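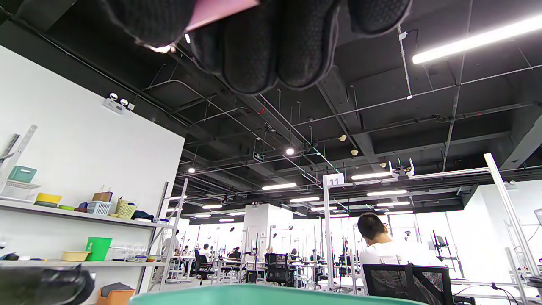 Syahrul Rahman wrote under the last post that the part missing from it was the visitors. How many per table, who talks, who holds the gripper, and what do you do when a whole group shows up at once and wants a turn.

Fair. So, a rewrite with the visitors in it. Typed up quick between open days, so excuse the shape.

How to run a hand-held gripper demo on an open day

What you need

One hand-held gripper, charged. A spare, also charged. We use the Sakau, any of them will do if it has the camera on it.
Thin work gloves with grip on the fingertips, in more than one size.
A bin or bucket with a wide mouth.
A shelf of household stuff near the table. Bowls, cups, baskets, cloths, a paper bag.
A numbered sign on the station, up high. People get lost in an open room and "the one by the pillar" does not help.
A screen for playback.
Tape.

Before the doors open

1. Charge everything the night before. Not that morning. We did that morning at Peltgate and lost the first group.

2. Check the storage. Each visitor recording is short but they pile up. Clear the card, then check that you cleared the right card.

3. Pick the task. One task. Pick something up, put it in the bin, let go. That is plenty for a person who has never held one of these. Folding looks great when staff do it and goes badly with a visitor, every time. Save folding for your own turn.

4. Tape a start mark on the table. Gripper goes back to the mark between takes. Do a test take and play it back on the screen, all the way thru, before anyone arrives.

5. Walk the route from the door to your station with a bag on your shoulder. If the bag catches on a chair or a cable, move the chair or the cable. The other stations will be working while you do this, so ask them first.

6. Tell the people at the other desks what time groups come by. Some want to keep working, some want to go get coffee. Either is fine, but they should know.

Group size and timing

Groups of 10, at most. Each group gets 15 minutes at the table. Split it like this:

Short talk, standing up. Keep it to what the gripper is for: a person does the job by hand, the camera records it, a robot learns from the recordings later. Done. No slides.

One staff take. Slow. Say what you are doing as you do it.

Visitor takes. Whoever wants to. Do not push the shy ones, they come back at the end on their own.

Playback. Always leave time for playback!! This is the part they like best, seeing their own take from the gripper's side.

If a big group comes in at once, cut it in half. Half at the table, half over by the shelves with a second person who can talk about why we use ordinary kitchen stuff and not blocks. Then swap. That second person matters more than the second gripper.
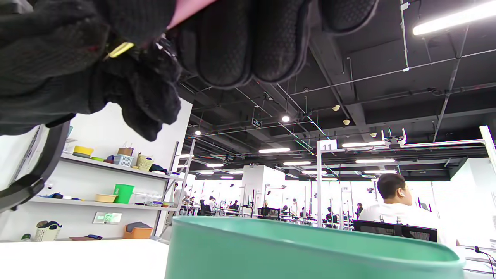

Black glove, teal-green bucket, the 11 sign farther back.

Putting a visitor on the gripper

Glove first. Check the size, a loose fingertip gets in the way of the trigger.

Show the grip with your own hand, then hand the thing over. Do not reach around people to move their fingers. Some hate it and it looks bad.

Have them open and close it on nothing a few times. Then something soft, a cloth is good. Then the real take.

Tell them to keep it slow and keep the bin in view of the gripper camera. That is really the only rule. If they rush, the playback is a smear and they are disapointed.

Call start and stop out loud. Same words every time. We say "go" and "mark."

Glass stays on the shelf. Cups are fine to look at. If a kid asks, give the kid a plastic bowl.

The Grarkemex side

Make a separate folder for open day takes. Do this first, before any recording. At the Keskin visit we ended the day with 198 visitor takes mixed in with the regular ones and it took most of Monday to pull them out.

Set the clip limit to 300 frames. Long enough for pick and place, short enough that a visitor who starts waving at friends does not fill the card.

Turn off auto upload for the day. You want to ask people before their take goes anywhere. We ask at the end, at the screen, yes or no, and a no gets deleted while they watch. Faces of other visitors do end up in the background — say so when you ask.

Questions you will get

Is it a robot? No, it is the hand part, held by a person. Then point them at a station with an arm mount if they want to see where it goes.

Does it learn from me today? Not today. Training comes later, and a single take does not do much alone.

How many takes do you need? Depends on the task. Do not make up a number under pressure, somebody will write it down.

Can I buy one? Send them to the desk by the door.

Things that went wrong

Left-handed visitors. We had only right gloves out. Pack both.

Voices. Room is loud with a hard floor and bare ceiling, the back row hears nothing. Bring the group in close, table on one side, and talk to the person farthest away.

Battery swap in the middle of a take. See step 1.

The tape mark came off by the afternoon. Use better tape.

After

Wipe the gripper, wash the gloves, put the shelf back how the regular crew had it (take a phone picture in the morning, you will not remember). Turn auto upload back on. Check the folder is the right folder.

Next one is in May. Syahrul, if you have a better way to split a big group, put it in the comments and I'll add it.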